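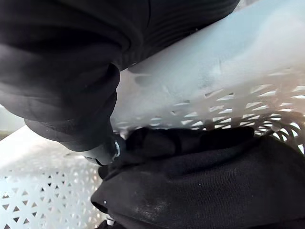 As demonstrações más também são dados

Quem recolhe exemplos para treinar um robô a mexer em roupa acaba por ter esta discussão: o que se faz às tentativas que correm mal? Na Flultora, onde trabalho há doze meses na recolha por teleoperação, a regra foi durante muito tempo apagá-las. Defendo que a regra estava errada e que continua a estar errada nos sítios onde ainda se aplica.

O trabalho é simples de explicar. Uma pessoa conduz o braço, o braço tira peças de um cesto de roupa, e a câmara do pulso grava tudo de perto. Cada gravação leva uma etiqueta com a tarefa e o resultado. Se a peça sai do cesto à primeira, o episódio é bom. Se a garra pega em duas peças ao mesmo tempo, ou apanha só uma prega e a perde a meio caminho, o operador carrega num botão e o episódio desaparece.

O problema é que a roupa não se porta como uma caixa ou uma caneca. Preto sobre preto, por exemplo: uma malha canelada por cima de um tecido mais fechado, tudo dentro de um cesto branco. A câmara vê bem o cesto, com os seus furinhos triangulares, e vê mal aquilo que interessa, que é onde acaba uma peça e começa a outra. Um operador com experiência resolve isto pela textura e pelas dobras. Hesita, recua, volta a pegar noutro sítio. Essa hesitação é a parte mais útil da gravação e era precisamente a que se deitava fora.

Em abril fizemos as contas a um lote do projeto Dolari. De 70 episódios com roupa escura, 33 tinham sido marcados para apagar. Vi-os todos. Em muitos deles a peça acabava por sair, com uma segunda ou terceira tentativa, e tinham sido eliminados por serem lentos. Um modelo treinado com o que sobrava aprendia que a garra desce, fecha e sobe. Quando fechava mal, subia na mesma.

O argumento contra merece resposta. Os colegas que preparam o treino dizem que exemplos sujos ensinam comportamentos sujos e que um sistema que imita vai imitar também o erro. É verdade, se o erro entrar sem etiqueta. Mas a etiqueta faz-se. Basta separar o momento em que a pega falha do momento em que o operador corrige, e usar o segundo. Dá trabalho – cada episódio corrigido leva 5 minutos de anotação, e ninguém gosta de anotar – mas é trabalho de escritório, muito mais barato do que voltar a gravar.

Há também uma questão de incentivos. O operador a quem se pede um número de episódios limpos por turno começa, sem dar por isso, a arrumar o cesto a seu favor. Põe a camisola clara por cima, deixa uma manga de fora, separa as peças pretas. Eu fiz isto. O conjunto de dados fica bonito e deixa de se parecer com a roupa de uma casa. A ferramenta de revisão que usamos, a Nirnance, mostra a taxa de sucesso em grande no topo do ecrã e não mostra em lado nenhum a variedade das situações gravadas. Isso devia mudar antes de qualquer outra coisa.

A minha proposta, que já entreguei à equipa, tem pouco de novo. Guardar todos os episódios, salvo falha de equipamento. Marcar as correções à parte. Preparar o cesto por sorteio e deixar de medir os operadores pela percentagem de êxito. E reservar uma parte fixa de cada turno para os casos difíceis: peças da mesma cor, tecidos enrolados uns nos outros, malhas que esticam.

Não sei se isto chega para o robô separar bem duas peças pretas. O lote seguinte vai ser gravado na sala Omoregie com as regras novas, ainda sem a parte do sorteio, que ficou por aprovar.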